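Fetonport Open Day

The Fetonport Open Day is a public demonstration of simulated robot manipulation held by the Fetonport laboratory, a research group specializing in grasping and two-arm control. Visitors watch tabletop tasks run in a physics simulator and can operate the simulated arms themselves from a pair of hand controllers. The event is best known for its can-and-ball task, which has been part of the program since the first edition.

Background

Fetonport began as a software project under Siriporn Klinhom, who wrote the first version of its contact model. The laboratory took its present form when Klinhom was joined by Dzifa Addo, whose work dealt with motion planning for two arms sharing one workspace. Early demonstrations were given to small groups by appointment. A fixed open day was introduced in January of the following year, after requests from technical colleges in the area.

The edition of 2021-06-12 was the first to admit visitors without prior registration. Attendance was recorded at 237, of whom 168 used the controllers. Sessions were led by Addo and Paweena Tanasarn, and the introductory talk was given by Sheila Furnival.

Simulation environment

Demonstrations run in Kotian, the laboratory's own simulator. Contact forces, friction and joint limits are computed at each time step, and the rendered view is produced separately from the physics. A slow display therefore does not change the outcome of a grasp.

The standard scene contains a table, two arms and a small set of objects. Object positions are drawn at random within a marked area before each trial, and the color of the ball varies between trials. Several viewpoints are available, including one close to the gripper that shows the fingers and the object directly ahead of them.

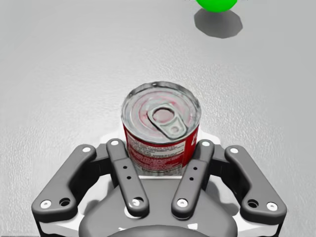 Gripper linkages at the base of a can in the simulated scene.

Grippers

Each arm carries a two-fingered gripper of the linkage type. In a gripper of this kind, bars joined by pins guide each fingertip along a set path as the hand opens and closes. The simulator models the bars as rigid bodies and the pins as ideal joints – play and wear are left out.

Cylindrical objects are usually approached from the side at low height. A grasp near the base keeps the can from tipping if one finger makes contact first, but it leaves little clearance between the fingers and the tabletop. Operators are told to level the wrist before closing. The most frequent fault among first-time users is closing too early, so that the fingertips push the can forward.

Can-and-ball task

The task uses two arms, one drink or food can and one ball. The operator must lift the can with one arm and the ball with the other, hold both clear of the table, and return them without knocking either over the edge. The choice of arm is left to the operator. A trial starts with both grippers open and ends when both objects are at rest or the time limit is reached.
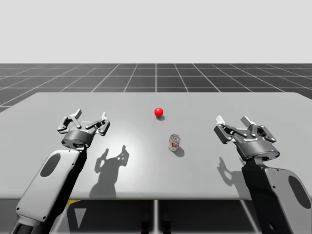

Two simulated arms with a red ball and a drink can

The ball is generally considered the harder object. It rolls on light contact, and a finger that touches it off center will send it away from the gripper. Addo recommends taking the can first, with the second arm held back until the first has cleared the table. Tanasarn teaches the reverse order on the grounds that a rolling ball may strike the can if it is still being chased late in the trial. Results from the open day have not settled the matter.

Collision between the arms is permitted but stops the trial. Shadows are rendered on the tabletop because operators without stereo displays use them to judge height. In a comparison made by Intarasuk, operators who worked with shadows turned off took longer to make first contact and more often struck the table.

Recorded data

With the visitor's consent, joint positions, gripper commands and rendered views are stored for each trial. Some 3855 trials have been kept from all editions, including failed ones. The recordings are used in training and testing control software. Names are not stored with them.

Related events

A shorter form of the demonstration has been shown at the Corkska technical fair, with one arm and the can only. The two-arm version was later adapted for classroom use under the title Favard, which runs on a single desktop computer and replaces the hand controllers with a keyboard. Favard uses the same object models as Kotian but a simpler friction model, and scores from the two are not compared.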